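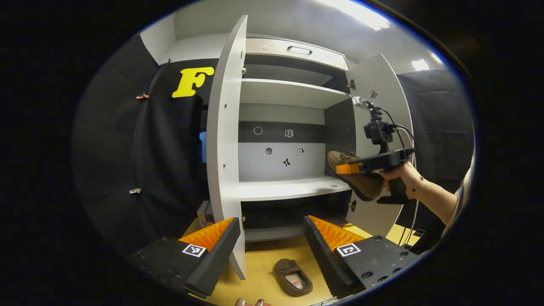

# Chapter 9: Storage and Stock in a Small Business

Every business keeps things. A bakery keeps flour, a dentist keeps gloves, and a bookkeeper keeps paper files that the law says must be kept for several years. The things a business holds so that it can do its work or make its sales are called **stock** or **inventory**. In this book the two words mean the same thing.

Chapter 8 dealt with buying: how to choose a supplier, how to read a quote, and how to place an order. This chapter picks up at the moment the delivery arrives at the door. It covers where goods are put, how they are recorded, how they are counted, and how their value ends up in the accounts.

## What you will study

- The four kinds of stock and how they differ
- How to set up a storage plan with fixed locations
- Stock cards, both on paper and in a spreadsheet
- Reorder points and safety stock
- Physical counts and how to deal with differences
- The cost of holding too much and of holding too little

## Words to know

**Bin location** – the name or number given to one storage place, such as a shelf or a drawer.

**Lead time** – the time between placing an order and receiving the goods.

**Reorder point** – the stock level at which a new order should be placed.

**Shrinkage** – the difference between the stock on record and the stock found in a count, when the count is lower.

**Carrying cost** – everything a business pays in order to hold stock, including rent, insurance, and spoilage.

## Opening case: Zolel Repairs

Roxana Alvarado runs Zolel Repairs, a sewing machine shop in the town of Paucar. She opened it with one workbench and a box of spare parts. By her third year she had 680 different parts in the shop, and she could no longer keep track of them from memory.

In April she ordered a set of drive belts from a wholesaler called Rurkar. The order came to $2,000, the largest she had ever placed. When she went to put the belts away, she found an unopened carton of the same belts behind a stack of machine covers. She had bought them the year before. Rurkar would not take the new belts back, and it was a long time before she had sold enough of them to recover her money.

In the same month a customer waited nine days for a bobbin case that cost less than a cup of coffee. The shop had run out, and no record had warned her.

Alvarado did two things. First, she gave every shelf and drawer a bin location and wrote each one on a plan of the shop. Second, she started a stock card for each part. A card shows the part name, the bin location, the reorder point, and a running balance. Each time a part comes in or goes out, the balance is changed on the same day.

Her first full count took a weekend. The cards and the shelves did not agree, and she found that most of the differences came from parts used in repairs and never written down. She now keeps a pad on the workbench for this purpose and enters the slips before closing.

We will return to Zolel Repairs in Section 9.4, where her figures are used to work out a reorder point, and again in the review problems.

## 9.1 The kinds of stock

Accountants usually sort stock into four kinds.

**Raw materials** are goods that will be turned into something else. Cloth is a raw material for a shirt maker.

**Work in progress** is anything that has been started and is not yet finished. A half-sewn shirt belongs here, and its value includes the labor already spent on it.

**Finished goods** are ready to be sold. For a store that buys and resells, nearly all stock is of this kind, although many stores use the term *merchandise* for it.

**Supplies** are used up in running the business and are not sold. Printer paper, cleaning fluid, and packing tape are common supplies. Small firms often leave them out of the inventory figure and charge them as an expense when bought.

The same item can fall under different headings in different firms. Movevel, a moving company, treats cardboard boxes as supplies when its crews use them on a job. It also sells boxes at its front counter, and those boxes are merchandise. Movevel keeps the two groups in separate places and on separate records – a box taken from the counter for a job has to be transferred on paper before it leaves.

### Check your understanding

1. A café buys coffee beans. Some are brewed and some are sold by the bag. Under which headings would you record them?
2. Look again at the opening case. Which of Alvarado's two problems would a reorder point have prevented?
3. Part number 2314 has a card balance of six, and a count finds four. What is the shrinkage, and what might explain it?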